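Folk trio show at the Turnico: two tickets bought through Flodevico, show moved, can I get the fees back?

Posted in Live Music & Ticketing
Tags: refunds, rescheduled shows, service fees, small venues

Femi Okafor

I bought 2 tickets in July for a folk trio at the Turnico, through Flodevico. The show was set for a Thursday at 7:00 p.m. Last week I got an email saying it has been moved to a different night and to a different room, the MacBrayne, which is across town. The email says my tickets "remain valid" and has a button that says Accept New Date. It doesn't have a button for anything else.

I can't make the new night. I work evenings and I had already swapped a shift to get the Thursday off. The seats were also part of why I bought. At the Turnico I had picked row 9 on the aisle, and the MacBrayne is general admission, standing, with a few stools along the side wall. My mother was coming with me and she can't stand through a whole show with an opener.

I wrote to Flodevico and got an automatic reply with a case number, then a second message saying refunds are "at the discretion of the event organizer." I called the Turnico box office and they said they only rented the room out for that night and never had the money. The promoter is listed as Zultitz Presents. Their website has a contact form and no phone number.

What I would like to know:

Does a change of venue count the same as a change of date, or is it treated separately?

If I do get a refund, does it cover the service fee and the order fee, or only the face value? The fees were $14 a ticket, so it matters to me.

Should I avoid pressing the Accept button? I haven't touched it. I also haven't opened the tickets in the app since the email came, in case that counts as accepting.

I'd sooner not do a chargeback, as I use Flodevico for most of the shows I go to and I've read that they close accounts over it.
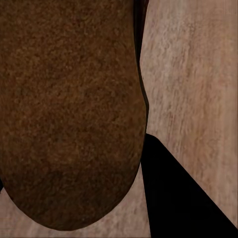
Tassanee Panyasiri

Don't press Accept. Opening the tickets in the app is fine, it doesn't change anything. Accepting does, at least with every seller I've used, and getting it undone takes a lot of emails.

On the venue question, read the terms attached to your order and not the general help page. The general page usually talks about date changes only. The order terms came with your confirmation email, near the bottom, under the seating information. Look for wording like "material change" or "substitute venue." If a venue change is listed there, you have something to quote back at them. Going from a reserved seat to standing room is a change in what you bought, and I would say that in those words. I would also say it separately from the date. People tend to put everything into one long complaint, and then the person reading it answers the easiest part and closes the case.

The refund window is the other thing to check. It normally starts from the day the email went out and not from the new show date. I have seen windows as short as 14 days. If yours was sent last week you may not have long, so send something in writing now even if you don't have all the details. Reply inside the same case so that it stays on one number. If you open a new case they sometimes go to the back of the line.

For Zultitz, use the contact form and keep a copy of what you typed, as forms like that don't always send you one. I write mine in a text file first and paste it in. Put the order number on the first line. Something like this is enough:

"I have 2 reserved seats for the show originally booked at the Turnico. The show has moved to a new date and to a general admission room. I cannot attend and I am not accepting the change. Please authorize a refund of the full amount paid, including fees, and confirm to Flodevico that you have done so."

The last part matters. A promoter can say yes to you and then not tell the seller, and the seller won't take your word for it.

Fees are harder. For a canceled show they are often returned. For a moved show it depends on the seller and on where you live, as some states have rules on this and some don't. Ask for the full amount anyway. If they offer face value only, you can take that and keep asking about the rest, as long as you don't click anything that says the matter is settled.

As for your mother, the MacBrayne should have accessible seating even for a standing show. If you could somehow make the new night, call them directly and ask for it. The stools on the side wall fill up as soon as the doors open and you can't see the left of the stage from them.

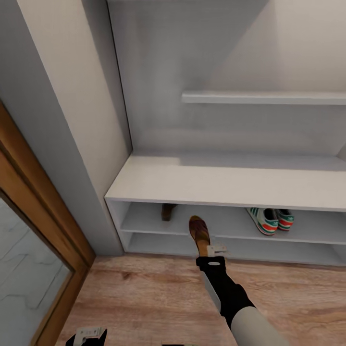 A brown shoe at the front of the lowest shelf, with the gripper just in front and below.

stubs_and_sleeves

I had tickets to this same show, in the balcony. Got my money back on Monday minus the order fee. I didn't do anything clever, I just answered the "discretion of the organizer" email with "please ask the organizer" and a few days later it went through. So they may be saying yes to everybody who asks.

Also check whether you have the ticket insurance. It's a checkbox on the payment page and it used to be ticked for you. It won't pay for a moved show, I tried that once before, but if you have it and the order is refunded you should get the premium back too. Mine didn't come back until I asked for it.

Somebody will probably tell you to resell. You can list them in the app, but the moment you list them it counts as accepting the new date, and right now there are a lot of people trying to sell for that night. I looked and the asking price was already under what I paid. They take a cut from the seller as well.

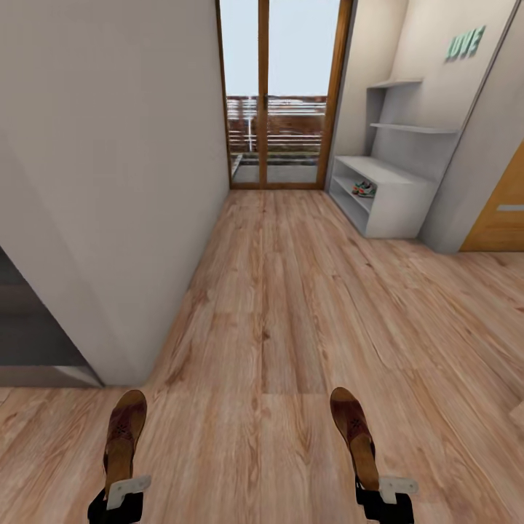 If you do end up going after all, leave more time than you would for the Turnico. Parking at the MacBrayne is one small lot that the restaurant next door also uses, and it's full by 6:30. The bus is better. Doors are an hour before the opener and the line goes down the side street, so don't worry if you get there and see no one at the front. They don't do re-entry.

The band is worth seeing in a small room, for what it's worth. I saw them two years ago at an outdoor thing and you couldn't hear the banjo at all.

Femi Okafor

Thanks to both of you. I found the order terms where Tassanee said they would be. Venue change is in there: "a change of date, venue or seating type." The window is 14 days from notice, so I still have time. I replied inside the case with the wording above and sent the same thing through the Zultitz form. I don't have the insurance.

I'll post again when I hear something. For anyone searching later, the case number Flodevico gives you ends in four digits (mine is 1304) and the phone line asks for only those four, so keep them handy if you call.

Tassanee Panyasiri

Good, "seating type" is the part to lean on if they push back about the date. If you've heard nothing by the end of the window, write once more in the same case and say that your first message was sent in time. Then they can't count the delay against you.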